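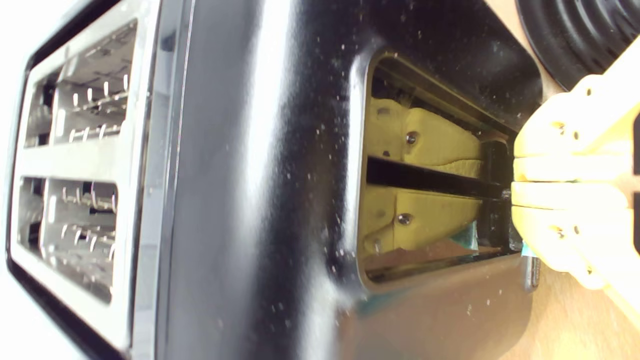

Photos: Giorgia De Luca / Prundus

Projects > Zedalberg > Kit reviews > Progress report, May
3 comments | 12 shares

Prepared by Margit Nyitrai for Gyula Orbán, Deák fund

This report covers the second stage of our review of the Etix gripper kit. The grant asked us to find out whether a small workshop could print the parts, put the kit together and get it doing a kitchen job with ordinary appliances. Printing and assembly are finished. The toaster trials are under way and will carry on into the next stage.

We have logged 84 trials out of the 100 planned. The remaining ones are held back until the replacement fingers are fitted, so that we can compare old and new on the same task. Spending on parts stands at 429 euros, inside the budget line. We are not asking for any change to it.

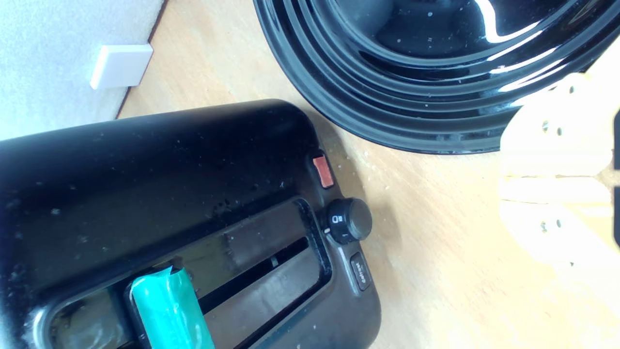 Lilla Major rewrote the assembly notes after the first build. The supplier's manual leaves out the order in which the wrist screws go in, and we had to take the wrist apart twice before we got it right. Her version runs to 10 pages and Aníbal Lozano was able to follow it without help. We have sent it to Etix and had a short reply saying it will be looked at.

The lever remains the hardest part of the job. The fingers have to meet it squarely from both sides, and a small error in the approach is enough to make them slide off. Lozano has slowed the last part of the movement, which helped – but each trial now takes longer, and we would like some of that time back.
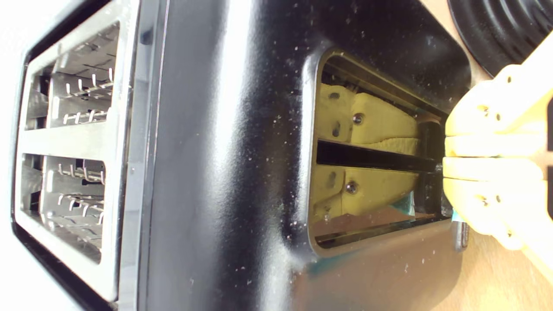
Gripper fingers above and below the lever bar, side opening of the toaster.

Wear is the other matter. The printed finger pads mark easily and we have already changed one pair. The screws at the finger joints also work loose and are now checked every Saturday. None of this is serious for a review, but a buyer should expect to keep spares.
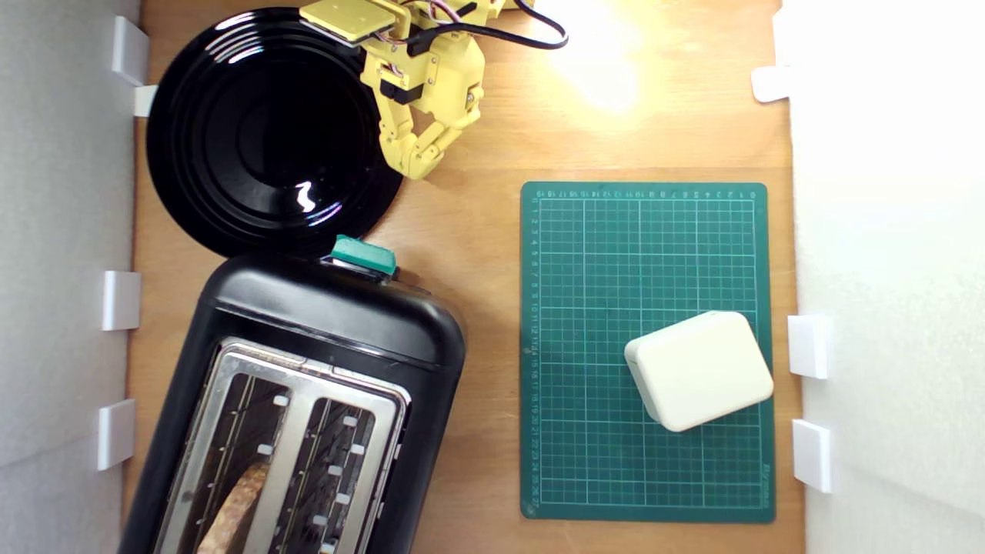
The table layout has been fixed for the rest of the trials. Earlier results were hard to compare when things were moved between sessions, and Lozano asked for one arrangement to be agreed and kept. The toaster goes on the left with the black plate beyond it, and the cutting mat lies to the right. De Luca keeps a drawing of the positions with the trial log.

Next stage: fit the new fingers, finish the trials, and write up the buying advice. Major will also price a second set of servos. We expect to send the final report with the full log attached.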